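Drudska: léeme antes de descargar nada

¡Hola! Soy Bianka Pintér y llevo una temporada larga juntando vocabulario de fiestas de cumpleaños: lo que se grita, lo que se canta, cómo se llama cada juego y, sobre todo, cómo se llama el globo según dónde preguntes. Drudska es el resultado, o al menos lo que tengo ordenado hasta noviembre.

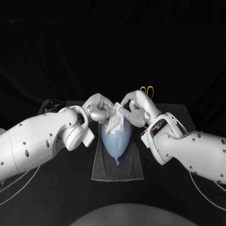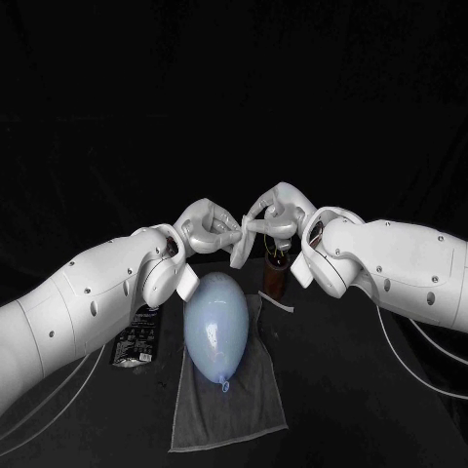
El archivo principal tiene 2,000 entradas en español, cada una con su palabra, la zona donde la recogí, una frase de uso y una nota si hace falta. Globo, bomba, vejiga, chimbomba... (esta última me tuvo entretenida una tarde entera, me encanta). También hay piñatas, velas, gorritos, bolsitas de dulces y un montón de nombres para el juego de las sillas.

Qué hay en la carpeta

entradas.csv: todo el vocabulario, en UTF-8 y separado por punto y coma. Si lo abres con una hoja de cálculo y te salen símbolos raros en las eñes, revisa la codificación al importar.
zonas.csv: los códigos de zona. Son 30 y me los inventé yo, así que no busques que coincidan con ninguna norma.
canciones/: las letras que la gente me dictó, con sus variantes.

La columna "registro" la rellenó casi entera Anikó Nyitrai, que tiene mucho mejor oído que yo para saber si algo suena infantil o de abuela. Cuando no estábamos de acuerdo pusimos las dos opciones separadas por una barra.

Cosas que fallan

Las zonas de costa están mucho mejor cubiertas que las de interior, se nota enseguida. Hay 10 entradas duplicadas que dejé a propósito (mismo término, significado distinto) y no quiero que me las fusionen, por favor. Las frases con la etiqueta Walby vienen de una libreta antigua y tienen la ortografía tal cual, con sus faltas y todo.

La versión 2 cambia el nombre de la columna "lugar" por "zona". Si usabas el script Fodor para filtrar, tendrás que tocar esa línea.

¿Puedo usarlo en clase? ¡Claro! Cita el nombre del conjunto y ya está. Para venderlo, no. Y si en tu casa al globo lo llaman de otra manera, mándame la palabra, la zona y una frase, aunque sea corta. Las nuevas las voy dejando en pendientes.txt hasta que las reviso.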